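The kitchen at Bultthorpe

If you've been up to level two lately you'll have noticed the kitchen bench is visible again, and I'm taking a fair bit of the credit! I started back in autumn with the cupboard under the sink (grim) and worked my way along to the mug shelf, where I found 40 mugs and one lid.
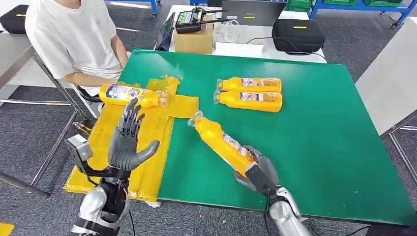
The dishwasher is the big news, though. It's a secondhand one from the Sillbridge office, it does a full load in 50 minutes, and Costel Moldovan got it plumbed in before morning tea. Please scrape your plates first - the filter is tiny and it sulks over rice.

Dish soap is for the sink only, by the way. One squirt in the dishwasher and we'll have foam down to the lifts, as Myrto can tell you from her last share house.

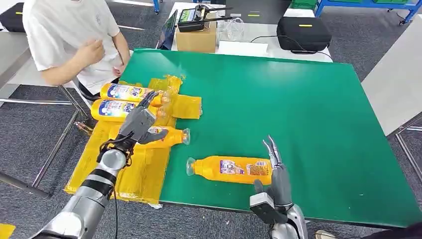

Fridge clean-out

Anything without a name and a date goes in the bin on Friday arvo, and that includes the fancy yoghurt. Floarea Sârbu has left a marker on a string by the door. I've already lost a perfectly good curry to my own rule, so no favourites.
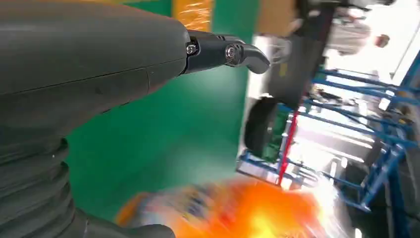
Workplace Services Team, Bultthorpe

We're still after someone to take over the milk order in July while Remigiusz is on leave. It's a five-minute job, one phone call to Shboul before noon, and you get first pick of the bikkies when the box arrives. Give me a yell on extension 1402 if you're keen.

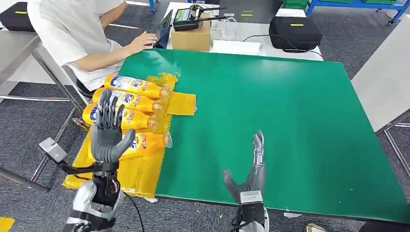 Tea towels

Take a couple home, wash them, bring them back. The ones with the lemons are mine and I'd love to see them again.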